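Household Tips: Can a Machine Do It Yet?

Last updated October 2, 2018

We get a steady run of letters asking which chores can be handed over to a machine and which still need a pair of hands. Most of the advice on this page is about the second sort, with a few notes on getting the best from the first.

Floors

Robot vacuums are the one household robot we would tell most people to consider. They cope well with hard floors and short carpet. They do not cope with shoelaces, rug fringes, phone chargers or a sock left under the bed. Pick these up before you press the button, and tie cables to the table leg with a twist of garden wire.

Empty the bin after every run. Cut hair from the brush with small nail scissors, working along the groove, and wipe the sensors on the underside with a dry cotton cloth. Do not use polish on them. If the machine keeps stopping at a door bar, a strip of thin wood on either side will often get it over.

Stairs still need a person with a brush. Start at the top.

Dishes

A dishwasher washes, but it won't clear the table, scrape the plates or put anything away. We tried the Dadum countertop model in March and found it washed a small load well enough, though tall glasses had to lean and came out with a tidemark on the base. Scrape, don't rinse. Face the dirtiest plates towards the middle. Keep wooden spoons, good knives and anything with a glued handle out of it altogether.

For a burnt pan, cover the bottom with water, add 20 grams of bicarbonate of soda, bring it to a simmer and leave it to cool. The crust should lift with a wooden spatula. Do this twice for a bad one.

Small things in cups and pots

Picking up and moving small items is where machines fall behind. A cup has to be held firmly enough not to slip and gently enough not to crush, and it has to stay level if there is something in it. A spoon or stick standing in the cup makes it harder again, as it swings the moment the cup tilts. People do all this while talking to somebody else.

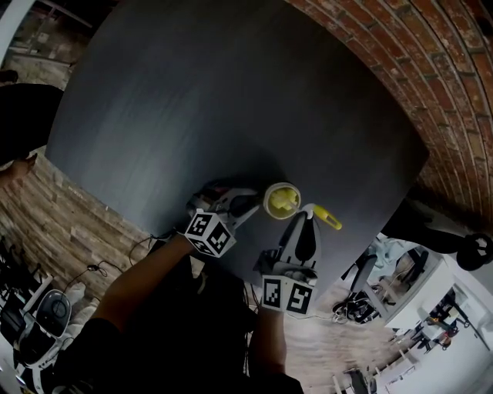

Can a robot clear a kitchen table for me yet?

Not in an ordinary home. Machines can be made to lift a known cup from a known spot, but a table after breakfast is different every day, and a mistake means broken china or milk on the floor. For now, use a tray with a raised edge and a damp cloth laid flat on it to stop things sliding.

When you carry a full cup with a spoon in it, take the spoon out first. For paper cups, hold just under the rim, where the card is stiffest. Carry two at most.

Laundry

Washing and drying have been done by machine for so long that we forget to count them. Folding has not. There have been folding machines at trade shows, but the ones we have seen need each shirt clipped on by hand, and by then you could have folded it. Shake clothes out while they are still warm from the dryer, lay them flat in a pile and fold them all at once. Fitted sheets go corner into corner, then into thirds.

Windows

We borrowed the Xue window cleaner for a fortnight. It holds itself to the glass by suction and works its way across. The middle of the pane was good. The corners were not, and we finished them with a cloth wrapped round a blunt knife. It is useful for large, plain panes and no use at all for small leaded ones. Always fasten the safety cord.

In the workshop

A reader who runs a joinery shop in Trultatmont wrote to say that his cutting machine had turned out 977 identical chair slats without complaint, and that he still sorts the timber, sands the edges and sweeps up himself. That matches what we hear from others. Machines like the same job over and over. Odd jobs stay with people.

Sort mixed screws with a magnet first to take out the steel ones from the brass. Tip the rest on to a white tray, push like with like using an old ruler, and store them in jars of 100 or so, labelled on the lid and the side. The Gendgate parts sorter does this too - but only for four sizes, and it jams on washers.

Oil hand tools lightly before putting them away, and hang them up where you can see them.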